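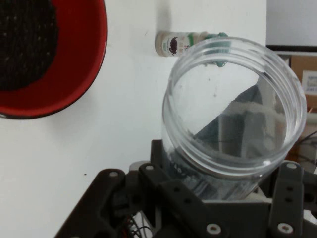
3.2 Containers, seeds and the pouring itself

I spent longer choosing the containers than I'd like to admit. The Drarusum project started as a look at waste in small kitchens, and the bit of it I kept coming back to was decanting: getting dry stuff out of one thing and into another without ending up with half of it on the worktop. Everybody who keeps spices does this (refilling a jar, tipping seeds into a bowl before toasting them) and I could find very little written about it that used ordinary household things. So I went shopping in Drisness, mostly at De Haan, and came home with far more plastic than one paper needs.

In the end I settled on clear plastic for the pouring side. I wanted to be able to see the seeds slide, and with an opaque tub you only find out how much has moved once it's already over the edge. I tried jars as well as cups. A threaded jar mouth is a funny thing to pour from, as small seeds can sit in the grooves and then come away late, just when you think you've finished. A plain rim lets go more cleanly, though it also gives you less warning when a lot comes at once. Lids were left off for every pour and kept in a tray on the windowsill.

For the receiving side I used a round red bowl, and I'm rather fond of it. The dark inside was a mistake, I suppose, if you think black seeds ought to show up well in the bowl. But I was far more interested in the ones that missed, and those show up beautifully on a white table. The table itself is an old one with plenty of marks on it. I wiped it before each session and learnt very quickly to run a finger over anything I was unsure of, as a speck that rolls is a seed and a speck that doesn't is the table. Two spice jars stayed to one side as company for the bowl, much as they'd stand on anyone's worktop, and they also stopped me spreading my things out too far.

The black seeds won out over everything else I tried. Lentils bounce. Ground spices hang in the air and stick to the plastic, and after an afternoon of cumin I was ready to give up on the whole idea. Small seeds run freely and make a proper stream when the cup is tilted gently, and they can be swept up and used again. Each pour began with 40 g, weighed into the cup and given one tap on the table to level it.

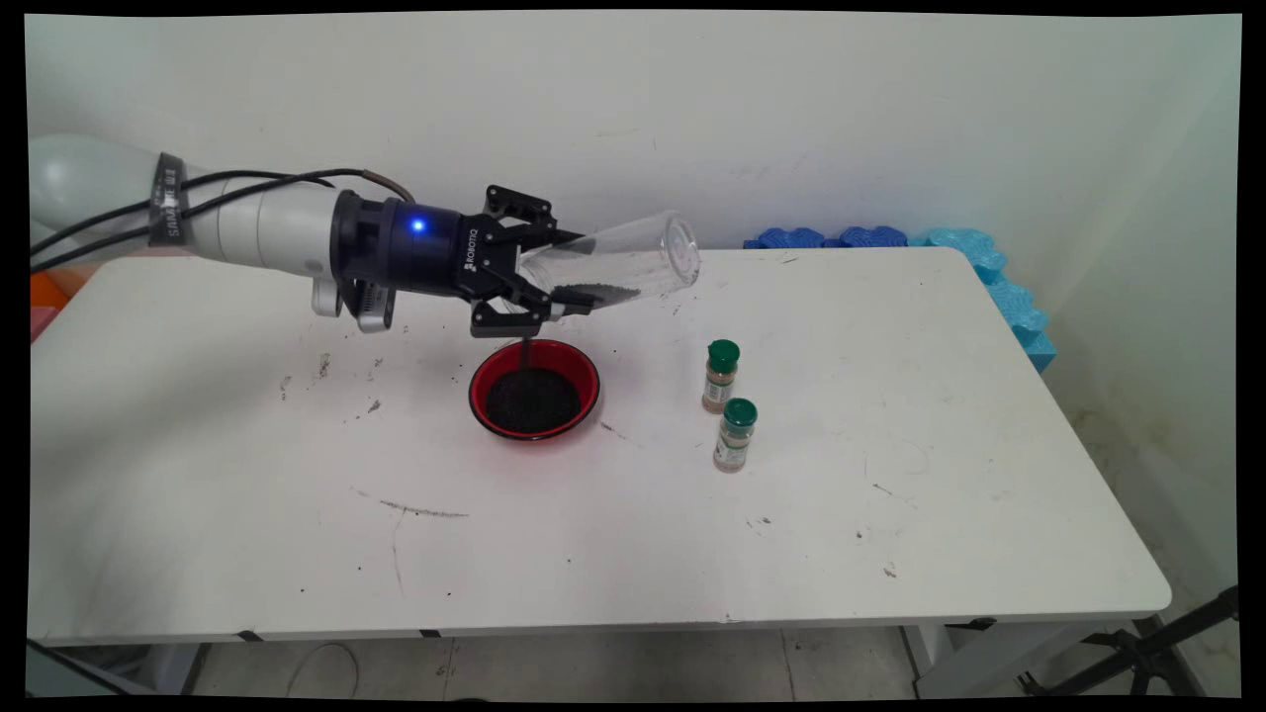
Figure 2. Black seeds falling from a tilted clear plastic cup into the red bowl. A few strays lie on the table; the two green-capped spice jars stand to the right.

Figure 2 shows the kind of pour I came to like best. The mouth of the cup is over the bowl, the closed end is up, and the seeds come down in a thin stream with more of them still lying along the lower wall. I'd call that a tidy pour even with the few strays on the table. I had hoped for a word more scientific than "tidy", but it's what I wrote in my notebook from May onwards and changing it now would only confuse me.

I logged 394 pours altogether, spread over 6 heights above the bowl. A pour was over when no seed had dropped for 2 seconds. After that I brushed the table with a soft pastry brush, working in towards the bowl, and weighed whatever had landed outside it. Seeds left clinging in the cup were weighed separately and went into a different column, so a stubborn cup wouldn't be mistaken for a messy one. I threw out any pour where I'd knocked the table myself, which happened more often near the end of a session (I'm clumsy when I'm hungry).

The seeds were swapped for a fresh bag whenever they began to look dusty. Dust collects at the bottom of the bag and makes the stream clump, and the clumps are what tend to hit the rim and jump. I sieved each new bag through a tea strainer before weighing anything out. The weights for strays and for leftovers are given by height in Section 4, with the jar pours kept apart from the cup pours.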